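Espace d'entraide Motunow
Rubrique : Rangement et petit matériel

Conservation de petites pièces en plastique dans des boîtes métalliques sans couvercle

Posté par Ottar Moen

Madame, Monsieur,

Notre service de prêt d'objets, à Jiltanport, conserve une partie de ses pièces détachées dans d'anciennes boîtes en métal, peu profondes et à angles arrondis. Une partie des couvercles a été perdue lors du dernier déménagement. Je souhaiterais savoir si une pièce en plastique peut séjourner durablement dans une telle boîte, posée à même le métal, et s'il convient de prévoir un fond de protection. La pièce rouge ci-dessous, large à une extrémité et plus étroite à l'autre, est représentative de ce que nous rangeons. 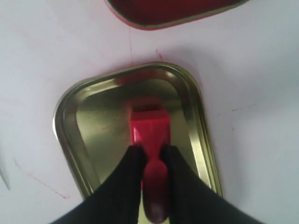 Réponses de la communauté

Edem Quansah

Monsieur,

Le contact entre un plastique rigide et un métal sain ne présente pas de difficulté particulière. Il importe en revanche de vérifier les points suivants avant toute mise en rangement :

État du bord roulé. La poussière et l'humidité s'y logent facilement. Un chiffon sec suffit pour l'entretien courant.

Nature de l'intérieur. Une boîte au métal nu et une boîte peinte ne se traitent pas de la même manière. Pour la seconde, comme la rouge à liseré métallique, il est préférable d'intercaler une feuille de papier non acide, certains plastiques souples pouvant adhérer à la peinture au fil des années.

Emplacement. La boîte doit être posée à plat, à distance d'une source de chaleur et hors du soleil direct.
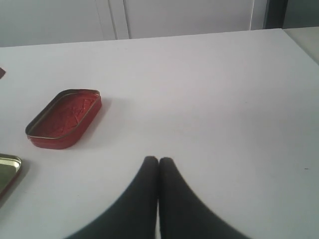 Une boîte dépourvue de couvercle peut par ailleurs être glissée dans un tiroir ou recouverte d'un carton coupé à ses dimensions. Dans notre dépôt de Skaltley, presque 1000 pièces sont conservées selon ce procédé, sans dommage constaté à ce jour. Un contrôle visuel est effectué chaque année en octobre. Il est recommandé de porter le contenu sur une étiquette nouée et d'éviter l'adhésif, qui laisse des traces sur les surfaces peintes.

Abubakari

Bonjour, chez nous tout est en vrac dans des boîtes à biscuits et il n'y a jamais eu de problème. Pour les couvercles, voir éventuellement en brocante.

Ottar Moen

Je vous remercie de ces indications. Le papier non acide sera commandé lundi. Je reste preneur d'une référence de carton de faible épaisseur pour les couvercles.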